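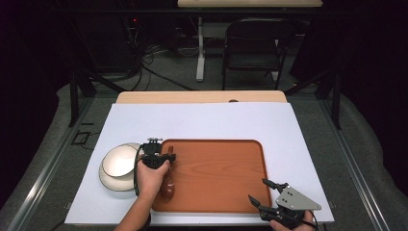 Serving tray with a wooden spoon, white bowl and saucer to the left

POLS 2201: Small States and Large Neighbours
Week 11 handout: Official visits
Lecturer: Hema Thomas

Read before the tutorial: chapter on visits and protocol in the course reader, plus the Clernel case sheet.

1. Types of visit

Most foreign ministries sort visits by rank. A state visit is made by a head of state at the invitation of another head of state, and carries full ceremony: guard of honour, anthems, formal dinner. An official visit has less ceremony and is often the usual format for a head of government. A working visit has very little and is mostly meetings. A private visit may still include political talks, and the label is sometimes chosen so that neither side has to explain them.

The label is negotiated. A government that wants recognition will push for a higher rank, and a host that is nervous about its own allies will offer a lower one. When you read a news report of a visit, check which word each side's press office used. They do not always match.

2. What the visitor wants

Leaders who have been kept at a distance for some years usually want the visit itself more than any agreement signed during it. Photographs with the host show voters at home that the isolation is over. They also show the large neighbour that there are other doors to knock on.

In our practice case, Clernel buys 70 per cent of its gas from Farel at a reduced price. Its president has not been received in Lisgate for many years. Farel raises the price in September, and the president asks Lisgate for a meeting.

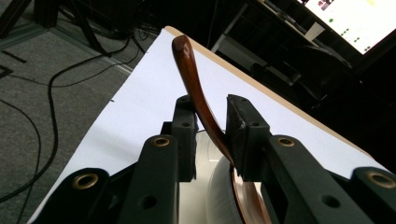

The request does not mean Clernel is changing sides. Its army still trains with Farel's, and most of its exports go there. A short visit to Lisgate is a cheap way to raise the cost of the next price increase. The literature calls this hedging or balancing, depending on the author. Use whichever term you like in your essay, but define it once and stick to it.

3. What the host wants

Lisgate has its own reasons. It may want a border agreement, the release of detainees, or a transit route. It also has to deal with critics who say a meeting rewards bad behaviour. The common answer is conditional engagement: small steps are matched with small favours, such as lifting a travel ban for 24 months with a review at the end.

Ding (course reader) argues that conditions work poorly when the visitor has another patron to fall back on. Compare this with the week 9 reading on sanctions.

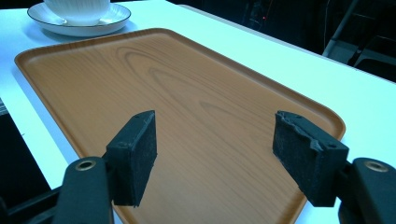
4. Religious and cultural channels

Visits are sometimes built around a church leader, a university or a festival. The programme looks harmless, and the political meetings are fitted in beside it. Note who travels in the delegation. If the energy minister attends a cathedral service abroad, look at the rest of the schedule.

5. Tutorial preparation

Write one page on the Clernel case from the point of view of Farel's foreign ministry. Say whether you would respond in public, in private or leave it alone. Bring a printed copy. The essay outline is due at 5 pm on the day of your tutorial, through the course site.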